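Budgeting for cloth: what a handling cell costs after the arm is paid for

The quotation for a robot arm is the easy part of the budget. It arrives on one page, the figure is firm, and most finance departments know how to write it down over seven years. The lines that cause trouble come later, and in textile handling they come in greater numbers than in almost any other trade.

Kullcombe, a contract finisher of caps, workwear and soft bags, began planning its first handling cell in June. The requirement was narrow: pick a part-finished item from a table, turn it, and present it to an inspection station. The firm's draft budget had four lines - arm, gripper, guarding and installation. By the time the plan was approved it had 11, and the gripper line had been split into three.

The split is worth copying. A gripper for rigid parts can be bought once and left alone for years. A gripper for cloth is better treated as a body, which is a capital item, and a set of contact parts, which are stores items with a part number and a reorder level. Kullcombe first entered both as capital and had to unpick the entry when the supplier, Jendonico, quoted finger pads in boxes of 100.

Trials are the second line to get right. Suppliers will usually demonstrate on flat woven sheet, because it behaves. The buyer should insist on its own goods, in the state in which they will reach the cell, and should expect to pay for the time. Kullcombe's trial schedule listed 213 separate picks over two shifts, spread across every fabric weight it handled in a normal month, and the item that changed the specification was a made-up one.
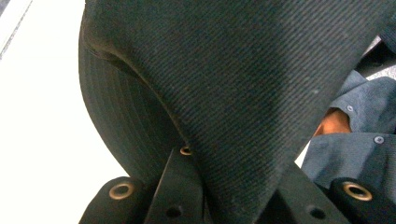 Trial stock should be chosen for its joins and changes of surface as much as for its weight. A single flat panel tells the buyer whether the fingers can pinch. It says little about what happens once two panels have been sewn together, where stiffness differs from one side to the other and the hold has to be taken wherever the cloth will fold. A dark twill panel seamed in an arc to a ribbed one, bulging on one side and narrowing to a point between the brackets, is a fair test of that kind. Dark twill has the further merit of showing lint, which makes it useful for judging how clean the table and the pads need to be kept. Buyers who handle pale goods should ask for a dark piece in the trial anyway.

The third line is the hand-held tool. Several integrators now supply one alongside the robot version so that an operator can work through difficult picks before any path is programmed. Sugawara charges for it by the week; Bruvanon includes it in the engineering fee and recovers the cost there. Either arrangement is workable, but the two quotations cannot be compared until the tool has been taken out of one or added to the other. Operator hours should be entered separately as well. Kullcombe allowed 168 hours, charged to the project and not to the production department, and this was the line its finance office questioned hardest.

Spares need a rule before the order is placed. The common practice of allowing a percentage of the purchase price works badly for soft goods, as wear follows the number of picks and the abrasiveness of the cloth. A better method is to ask the supplier for a pad life in picks, halve it for the first year, and divide the planned annual volume by the result. If the supplier will not state a life, the contract should fix the price of pads for at least two years.

Floor space is often left out entirely. A cell that presents goods to an inspector needs a table on each side and room for a trolley to pass. Even lighting matters too, particularly over black fabric, and a change of lamps is cheap if it is in the plan and awkward if it follows the guarding.

Finally, there is the matter of acceptance. Kullcombe's contract defines it as up to 953 consecutive cycles on mixed stock, with the mix written into a schedule and the stock supplied by the buyer. Payment of the last instalment depends on it. The schedule runs to two pages and took longer to agree than the price of the arm.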